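The Slow Return of the Neighborhood Flower Shop
By Nele Kröger
Jun 30, 2021

My grandmother bought flowers every Friday of her married life, and not once, as far as I know, did she ask for a particular kind. She'd go in, say good morning, and tell the woman behind the counter who was coming to dinner. Out she'd walk with something wrapped in newspaper, and it was always right for the table. I thought that was simply how flowers worked, and it came as quite a shock, years later, to find myself in a supermarket choosing between two buckets of identical carnations.

So you can imagine how happy I was when Skeda opened on the corner of my street. It's a narrow shop, one window and a door that sticks, and Haf Ellis runs it with her business partner, Povilas Toom. They took over the lease from a shoe repair place and kept the old counter, along with the smell of polish, which on damp mornings still comes up through the floorboards and mixes with the stocks and sweet peas in a way I've grown fond of.

"People come in and apologize for not knowing the names," Haf told me. "I say, tell me about the person. I can look after the names."

She buys most of what she sells from a grower called Mirnach, 11 miles out of town, where Mawuli Gyamfi has given over his late uncle's bean field to snapdragons, scabiosa and a great deal of mint. He cuts before breakfast and drives in with the windows down. If it has rained hard there may be no snapdragons that day, and regulars have learned to take that in good spirit (mostly – I did hear one man grumbling about his anniversary).

I spent a whole morning in there in June, meaning to stay an hour. A boy came in for his teacher. A woman wanted something that wouldn't make her sister sneeze, and she and Povilas talked about pollen for so long that a line formed out to the sidewalk. Then a retired bus driver, Raimonds Lill, stopped by for his weekly stems and stayed to tell us all how to keep hydrangeas from drooping. He stands them up to their necks in cool water overnight, in the bathtub if there are a lot of them, and I've since tried it with very good results.

Wrapping is where Haf slows down. She likes colored paper with a second, paler sheet inside, and satin ribbon, tied snugly at the waist.
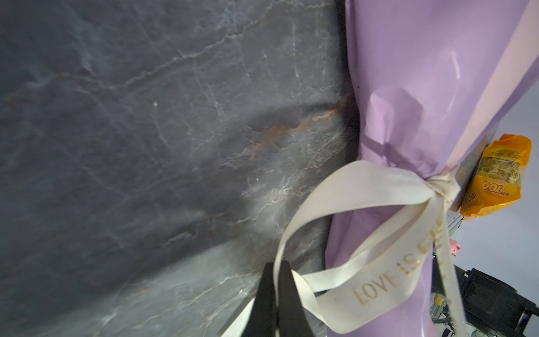 Making Them Last at Home

Cut the stems again as soon as you get in, even if it was only a short walk. Use a sharp knife and a clean vase, and keep the whole thing away from the fruit bowl. Change the water every other day. Mint will outlive everything else in the bunch, and if you leave it in the glass it may well grow roots for you.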